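Handis Community Help > Data collection > Two-arm tasks

Should partly successful folds be kept in the training set?

Asked by Joris Peeters, 28 July 2018

Our department is recording garment-folding demonstrations for a policy to be trained at Skikodden. We hold 860 episodes so far. The operators disagree on whether an episode should be discarded when the two grippers do not close on the cloth together. Two moments from the folding work are attached. 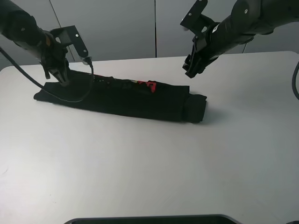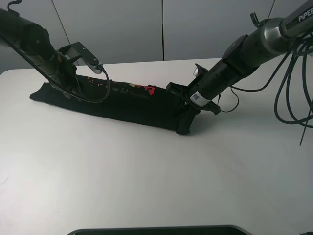

The written protocol requires one label per episode, either accepted or rejected, and makes no provision for anything between. I should prefer to label by phase - approach, grasp, fold, release - and to retain the usable phases. In the first picture only the left gripper is on the black garment, while in the second the right one has hold of its end as well, and under the present rule both fall under the same label. Is labelling by phase advisable?

Answer 1 - Fotis Raptis
Yes. At Fodville we adopted phase labels in January, with five phases, and re-labelled 3,395 episodes accordingly. Please ensure that two persons label an overlapping portion of the set, as the boundary between approach and grasp is interpreted differently by almost everyone. Rejected phases should be archived and not deleted.

Answer 2 - Berchtold
We simply delete them. Storage is limited.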